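# The Pryor Spinning Reel, 3000 Size

We started building reels because we fish a lot, and because the ones we owned kept letting us down in small, annoying ways. The Pryor is the third reel to carry the Ciltilen name and the one most of us reach for when we're loading the truck. It's a plain, friendly, all-day sort of reel, good for bass and walleye and whatever else happens to be hungry, and we've tried hard to keep the price where a second one for the kids (or for the spare rod) doesn't feel foolish.

The 3000 size sits nicely on a seven-foot medium rod. With a full spool of 10-pound braid it balances right around the front of the reel seat, and your wrist will thank you by mid-afternoon. The handle swaps from left to right in under a minute, no tools needed, and the knob is a soft cork blend that keeps its grip when your hands are covered in fish slime and sunscreen.

The drag is the part we fussed over most. Darcy Pirihi, who designed it, went through more than 300 washers before she settled on the carbon stack we use now. It starts smoothly, even at light settings, and it doesn't creep tighter as the day warms up. She tested the early ones on Urdale Reservoir in July, throwing topwater from five in the morning until the boat traffic got silly, and came home with a sunburn and a long list of changes - all of which went in.

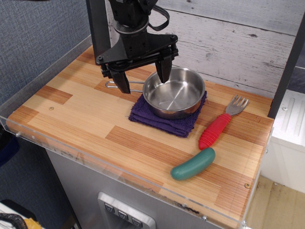

*Small saucepan on a folded purple towel.*

Care is simple. After freshwater trips, wipe the reel down with a damp cloth and leave the bail open overnight. After salt, back the drag off, rinse gently under a slow tap and let it dry somewhere airy before it goes back in the bag. Please don't use a pressure washer! A drop of light oil on the line roller every few trips is plenty, and the main gear wants fresh grease once a season if you're out every weekend.

**What you get**

- Pryor 3000 reel with aluminum spool
- Spare spool, same capacity
- Neoprene pouch and a small bottle of reel oil
- 2-year warranty on everything except line cuts and boat ramps

Part number is 671 if you're ordering by phone or through your local tackle shop. The spare handle and the larger power knob fit our older Skustalov reels too, so if you have one of those sitting in the garage with a bent handle, you can bring it back to life without buying a whole new reel.

Orders placed before noon go out the same day. If you're not sure about the size, write and tell us what rod you have and what you like to fish for, and we'll give you a straight answer, even when it's a smaller reel than this one.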